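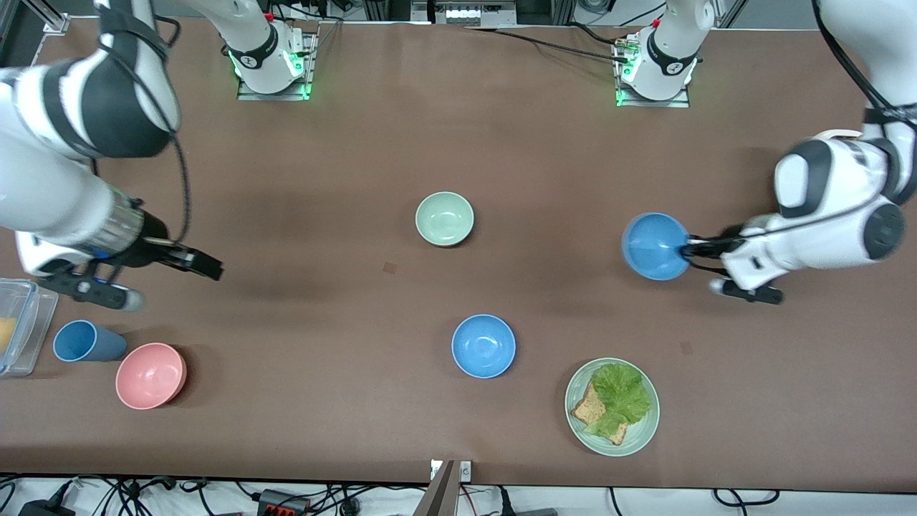

When Nayeli Escobedo told me she was teaching two robot arms to clear up after lunch, I laughed, and then I drove out to Lidemside to watch. The shared workshop there is up a flight of stairs and smells like solder and toast. Nayeli and her build partner, Gumaro Barajas, have had the big brown table by the back wall for 74 days now.

The job sounds easy: stack the bowls. The arms disagree! A bowl has a rim, and a rim is thin and slippery, so you have to come at it from the side and pinch - hard enough to hold, soft enough that it doesn't shoot off across the room (it has, ask Gumaro). I love how the blue one looks tipped up on its side in those black fingers, like somebody checking it for crumbs.

They've logged 181 tries on bowls alone. Cups are next, and Gumaro wants to do plates with food still on them, which Nayeli thinks is asking for trouble.

I stayed more than 3 hours and drank terrible coffee. The cables want tidying, Nayeli says, and she'll get to it by November.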